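Chore robots still slow on the small stuff, Grodham trial finds

Machines can move boxes all day. Picking up after lunch is another story, going by numbers out this month from a trial run by Stasia, the automation outfit working out of Grodham.

The company spent January running two arms through the kind of jobs people do without thinking. Wipe a table. Put away a mug. Pick a snack bag off a flat surface and drop it in a bin. Fold a dish towel. Same jobs at a kitchen counter and at a mock-up shop shelf, over and over, 938 tries in all.

Success rate came in at 53 percent. Better than last year, the company says, but it did not give last year's number when asked.

"Half is not a product," said Imtiaz Ranasinghe, who ran the trial. "If your dishwasher cleaned half the plates you would take it back to the store."

Rigid things went well. Cups, jars, canned goods, a stapler that somebody added to the list late on. The arms found them, closed on them and set them down where they were told. Shelf facing, the store chore where everything gets pulled forward to the front edge, was the best of the lot — and also the one the retail people in the room cared about most.

Soft packaging was the sore spot. Chip bags, candy pouches, vacuum packs of noodles and pickles. They lie flat, they shine, and the edge a person would pinch without looking is hard for a machine to find. Squeeze too hard and the bag pops, too soft and it slides off. The arms would often push a bag across the table a few inches and then close on air.
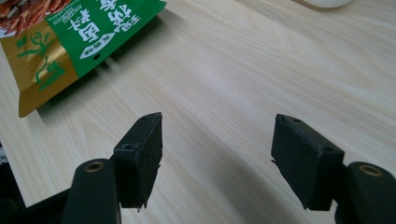

Stasia's fix for now is more examples from people. Workers do the chore themselves using a hand-held gripper with a camera on it, and the recordings go into training for the arms. Ranasinghe said it's dull work and he has done plenty of it himself. Reach, close, lift, put down, do it again with the bag turned the other way. Then move the cup and start over. Shifts are capped at 40 minutes becuase wrists get sore and sloppy grabs end up in the data.

He would not say how many more recordings are needed. "More" was the answer.

The lighting matters too, it seems. Results on pale tabletops near a window dropped off in late afternoon, when glare came across the surface, and picked up again under the ceiling lights. Crews tried matte mats for a while. Gave up on them, on the grounds that no one's kitchen looks like that.

Pads on the grippers are another headache. They need grip, so they have to be soft-ish, and soft pads wear down. Swapping them takes a few minutes, but a worn pad changes how the thing picks up, and the team wants the arms to cope with old pads as well as new ones.

Not everyone is waiting. Talukder, the grocery chain, sent people to watch the shelf portion and says it is looking at an overnight test in one store, aisles closed, with a human on hand. Canned goods and jars only. No bags. A manager on the visit said the store would be happy with a machine that did one aisle properly and left the rest alone. Night crews spend much of their shift on facing and most of them hate it, she said.

Staff reaction is harder to read. The chain says no jobs are on the line in the test. Workers at the store have asked for that in writing and have not got it yet.

Home use is further off. Avska, which sells a countertop arm for heating and plating ready meals, has talked about adding table clearing to it. A spokesman said the feature is "in development" and declined to give a date or a price. The current model can't reach past its own counter so it is not clear how clearing a table would work at all.

Ranasinghe's own guess is that shops come first and homes a good while after. Shops have bar codes, fixed shelves and somebody on shift to un-jam the thing. Homes have kids' drawings, chargers, half a sandwich, a bag of something left open from last night. Every house is diferent and every house changes by dinnertime.

Speed is the other problem. Even when an arm got the job right it took its time, and the people watching said so. Clearing one place setting ran long enough that a visitor from the grocery chain went for coffee and came back to find it still holding the mug. The company says the arms are slowed down on purpose when people are close by. Full speed is for fenced areas.

Dish towels, by the way, did worst of all. The folding part was dropped from the second half of the trial and the company hasn't said if it'll be back.

Next round starts in spring, with more soft packs on the list, some of them open. Stasia says it will publish those results as well, by chore this time instead of one overall figure. Talukder expects to decide on its store test before then.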